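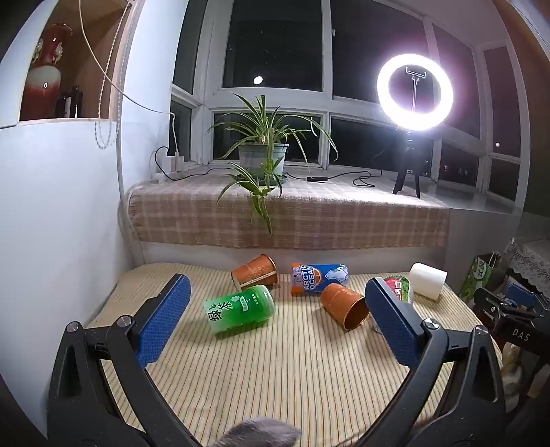

MENVILLE, 15 June 2025

Truck routing again. Got an hour with Hongmei Hou, who runs the clearance data side at Rultness, between two of her calls. She talks fast and so did I, so these are the useful parts, tidied a bit.

First thing I asked was why low bridges are still a problem. Every dispatcher has a truck-ready map now. Every cab has a screen.

"The screen has a number on it," Hou said. "Somebody typed that number in. When, and from what? That's the whole job, really. The sign says one thing, the county's list says another, and then the road gets repaved and both of them are wrong."

Repaving is her favorite topic. A couple of inches of new asphalt, nobody touches the sign, the legal clearance on the map stays where it was. Do that twice and the safety margin the sign was built with is mostly gone. She says she has asked road departments to send her their paving schedules before she asks for anything else, and that the ones who do it are easy to work with on everything after.

Rultness started with the Lemstead district. 232 structures on the list: rail bridges, road bridges, pipe crossings, two old conveyor spans over a quarry road. By the end of May the team had a fresh measurement for 228. The other four are on private land and the owners haven't answered. Those get flagged in the feed as unverified and the router treats them as closed to anything over standard van height.

I said that sounds like a good way to annoy drivers.

"It does annoy them. Baoshan gets the emails." Baoshan Jia handles the carrier accounts. "He had one guy sending him the same complaint every morning, with the detour miles added up. Fair enough. I'd rather have him mad on the detour. We did end up calling the land owner again because of that guy, so it wasn't wasted."

How the measuring works. A van with a laser unit drives under each lane, because the clearance is different lane by lane on anything with a curve to it. Arched bridges are the worst. A single number for an arch is close to useless, she says, and most maps still carry a single number. The Rultness feed, which is called Ambrose, gives a height for each lane and another for the center of the road, with the date it was taken. Carriers can set how old is too old.

Six people on the team in all. Wenjie Fan drives the van and does most of the nights. Yuzhen Luo wrote the matching, meaning the part that decides which bit of road on somebody elses map goes with which bridge. Sounds simple. It isn't, according to Hou. Where a ramp runs under and next to the main road, a map can be off by a few yards and the restriction lands on the wrong one. Then you have trucks being sent around a bridge they were never going under, or the other way.

"The other way is the one you lose sleep over," she said.

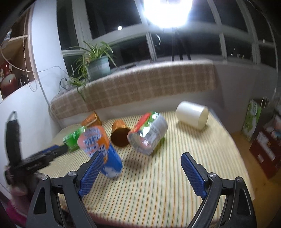

On to money. Who pays? Carriers, mostly, by the vehicle, and then a smaller piece from the map suppliers who take the feed in bulk. She would not give me prices. She did say the suppliers are slower than she had hoped. A correction goes out of Ambrose the same day, then sits in somebody's release cycle for weeks, and a driver who never updates his unit won't see it until the next contract. So Rultness is now pushing a straight feed to dispatch software, skipping the in-cab map. Dispatcher sees the warning when the load gets booked.

Does that work? "Better. The dispatcher has time to pick a different trailer. The driver at a stop light has no time for anything."

Asked about phones. Plenty of small outfits and pretty much every rental customer run on a free car app that has no idea how tall the vehicle is. Hou's view is that you won't fix this with data. She wants the rental desks to hand over a height with the keys, in big type on the dash, feet and inches. Some do already. Menville has one rental lot right beside a low rail bridge, and the lot put up its own warning board at the exit after the second strike. She thinks the board did more than any map could.

Next up is crowd reports. Drivers can already send in a note from the app, and Zihan Tan goes through them. In May there were 23 that pointed to a real change: new sign, new beam, a temporary scaffold under a bridge being painted. Scaffolds are nasty. They show up with no notice and take off a foot or more, and by the time the paperwork gets to anyone the painters have left.

I wondered if people send in junk. Some, sure. A lot of it is duplicate, same bridge, same complaint. Tan's rule is that a report can lower a clearance in the feed right away but can't raise one. To raise it, the van goes out. Hou likes that rule a lot and says she'd keep it even if the carriers hated it.

What about states doing this themselves? She shrugged. Some publish good lists. Formats all over the place, feet and inches in one, decimal feet in the next, and she has seen 13.6 read as thirteen foot six more than once. Thirteen point six feet is just over thirteen foot seven. An inch, in that case. But take 12.11, which could be twelve foot eleven or barely past twelve foot one, and now your ten inches out. She'd like one common format with the units written down. She has said so in several meetings and expects to say it in several more.

Rultness wants the counties south of Lemstead done next. Second van is ordered, no delivery date yet. Her next call was ringing by then so we left it there. More on the dispatch feed once I've talked to a carrier that's using it.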